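Print this page | E-mail this page to a friend

Open Day at the Grultport Robotics Workshop: Your Questions Answered

Updated 14/09/2022

Thank you to everyone who has written in since we put the notice up at the library. We've had such a lovely range of questions, from people who work with machinery every day and from grandparents wanting to know if there'll be somewhere to sit down (there will), and it seemed sensible to gather the answers in one place. If you've been to one of our open days before, you'll find a good deal of this familiar, but do have a look through the sections on bookings and on the cloth folding bench, as both have changed.

GETTING HERE AND GETTING IN

Where are you, exactly?

We're in the old wool store on the harbour side of Grultport, behind the ferry car park. The front door faces the water and has a bright blue awning over it. The side door looks a great deal more like an entrance than the front door does, and every year we find a small queue of patient people standing outside it. Please come round to the awning, where someone will be waiting to say hello.

Do I need to book?

For the workshop floor, no. You can wander in whenever you like while we're open and stay as long as you please. For the guided demonstrations, yes, because each group is kept to 12 people so that everybody can stand close enough to see what's going on. Last time we let the groups grow a bit and those at the back spent half an hour looking at other people's shoulders, for which we're still sorry. You can book by telephone or at the front desk on the day, if there are places left.

What does it cost?

Coming in is free. A guided demonstration is free as well, though we do ask you to let us know if you can't make it, so that your place can go to someone else. Tea, coffee and slices are sold at the back by the neighbourhood house, and the money goes to them. Bring coins if you can, as their card reader and our thick brick walls have never got on.

Is there parking?

There are 80 spaces in the ferry car park, and it fills early when the weather's good. The streets up the hill behind us are unrestricted and it's a pleasant walk down (a rather less pleasant walk back up, if you've had two slices). The bus from the town centre stops right outside the ferry terminal.

Can I get around in a wheelchair or with a pram?

Yes. Everything open to visitors is on the ground floor, and there's a ramp at the front door. The old floorboards near the tea tables are uneven in places and we've put yellow tape along the worst of them. Two of our demonstration benches can be viewed from a seated height, and if you tell us when you book, we'll make sure your group starts with one of those.

WHAT YOU'LL SEE

What's on show this year?

There are three main stops. Arai is our sorting line, which many of you will remember as the one that had so much trouble with pears. It's been moved closer to the windows and given a new conveyor, and the pears are going better, thank you for asking. Omley is our teaching arm, a small, slow and very patient machine that visitors can steer for themselves with a pair of hand controls. Then there's Zellulau, our cloth handling project, and I suspect that'll be the one with the longest queue.

Why on earth would you teach a robot to handle cloth?

We get this one more than any other, and I do understand it! Picking up a box seems impressive, and picking up a bit of fabric is something most of us do before breakfast without a thought. But a box stays the same shape when you take hold of it. A piece of cloth slumps and bunches and hides its own corners, and a fold that was there a moment ago has gone somewhere else by the time the gripper arrives. If we can get a machine to cope well with that, there are useful things it might do in laundries, in hospital linen rooms, and in the homes of people whose hands don't do what they used to.

It's also a wonderful thing to watch. We've had visitors stay at the cloth bench for an entire afternoon, quietly urging the robot on.

What should I look for at the cloth bench?

Try watching the edges. The cloths on the Zellulau bench have stitched hems, and a hem is a great help, both to a person and to a machine: it tells you where the fabric ends and, where the stitching turns, it tells you there's a corner to be found. A lot of the work is about getting the gripper to the right bit of hem before trying anything more ambitious.

There's a screen beside the bench showing the view from the small camera at the gripper, and I'd recommend spending a few minutes with it. From where you're standing the cloth looks like a simple heap. From down there, with a black finger on each side and the fabric rumpled up between them, you begin to see what the machine is up against, and how much a crease can look like an edge when you're that close to it. 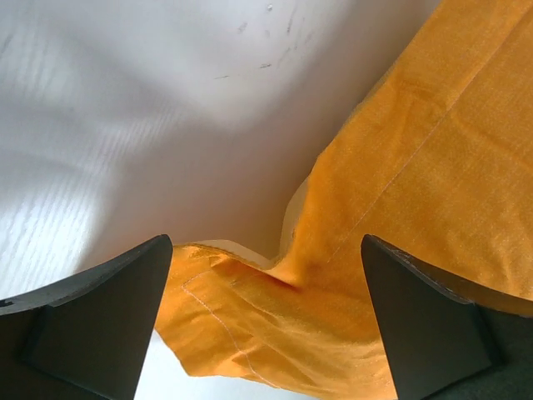 Will the robot fold something while I'm there?

We very much hope so, but I can't promise it. Each demonstration is run live, and some attempts go beautifully while others end with the cloth in a worse state than when we began. We used to stop and tidy up when that happened. These days we leave it and talk through what went wrong, and visitors tell us they enjoy that part just as much. During last year's open day the bench made 133 attempts at a fold, and the team had a grand time arguing over which ones should count as successes.

Can I bring my own tea towel for it to try?

What a good question, and you're the fourth person to ask it. Yes, you may, provided it's clean, dry and something you won't be upset to lose, as grippers can be hard on loose threads. Plain or brightly coloured cloths are easiest for everyone to follow. Please don't bring anything with beads, sequins, buttons or a fringe. We'll take visitors' cloths at the end of each guided group if there's time.

Is the robot doing it by itself?

Sometimes, and we'll always tell you which. In the first part of each demonstration a member of our team guides the arm by hand controls, so you can see what a good attempt looks like and how much judgement goes into it. In the second part the arm has a go on its own, using what it has learned from attempts like those. We have 552 guided attempts saved for the current set of cloths. That sounded like a mountain to me until I was told how many more we'd like.

Can I have a turn?

At the Omley table, certainly. Turns are five minutes each, or a bit longer if it's quiet. You'll be picking up foam shapes and putting them in a tray, and I say this with great affection as someone who dropped nearly all of mine: it's harder than it looks. The cloth bench isn't open for hands-on turns this year, but if you do well at Omley and would like to know more, have a chat with whoever's running the table. We hold a practice evening now and then for people who've caught the bug.

BRINGING CHILDREN

What age is it suitable for?

All ages are welcome on the workshop floor. The guided demonstrations run for half an hour and involve a fair bit of standing and listening, so we suggest them for children of eight and up, but you know your own child best. Little ones are usually happiest at the Omley table, where there's a step for them to stand on, and there's a drawing corner beside the tea tables with plenty of paper.

Is it safe?

We take a great deal of care over this. The larger arms work behind clear screens, and every bench has a staff member within reach of the stop button whenever it's running. We do ask that children stay on the visitors' side of the white line and that long scarves and lanyards are tucked in at the Omley table.

Is it noisy?

Less than you'd imagine. The arms themselves make a soft whirr. The Arai line has a compressor which thumps a bit, and we turn it off for the first hour after opening so that anyone who prefers a calmer visit can have one. The lights near the cloth bench are quite bright, so bring a cap or sunglasses if that bothers you.

A FEW LAST THINGS

May I take photos?

Please do, of the machines and of your own family. Ask before photographing anyone else, and turn off your flash near the cloth bench, where it confuses the cameras terribly.

Can my school or club arrange a separate visit?

We'd love to have you. Group visits run through the term and take a whole morning or a whole afternoon. Our calendar is already rather full, and the next free dates are in December, so it's worth getting in touch soon, even if you're only at the stage of thinking about it. Let us know how many are coming, their ages, and whether you'd like the cloth bench or the sorting line as your main stop, as we can't run both at full length in one visit.

What if I've got a question that isn't on this page?

Then ring us, or leave a note at the front desk, or simply save it up and ask on the day. I add to this page whenever a new one comes in.

Print this page | E-mail this page to a friend

Related items
How the Arai line learned about pears
Practice evenings at the Omley table
Zellulau: notes from our first year with cloth
Booking form for school and club visits
Getting to the Grultport wool store by bus and ferry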